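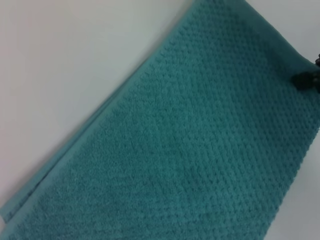 # Kelonar Soft-Goods Gripper Kit

**Sold by Rodeck – ships without arm**

Kelonar's brochure says this kit "handles laundry." We sell it, and we'd word that differently. It picks up cloth. Folding is up to your arm, your software and your patience.

**In the box**

- 2 rubber-faced fingers
- Wrist camera with bracket
- Mounting plate and 5 spare finger pads
- Perineck control software, one seat

**Where it does well**

Thick towels with a raised texture, laid flat on a plain, light table. Give it a clear edge to look for and it will usually find one.

**Where it doesn't**

Fitted sheets. Thin T-shirts. Anything dumped in a heap, so – most laundry. A pinch near a hem can grab two layers or one, and the software can't always tell which.

**Wear**

Kelonar rates the pads at 2,000 grips. On rough terry, plan on changing them sooner. A check every 300 grips is sensible.

**Should you buy it?**

For a lab or a test bench, yes. For a hotel laundry or a home, wait. A person with a basket is still faster and costs less to fix.

Fits Higuchi wrist flanges. Other arms need an adapter, sold separately.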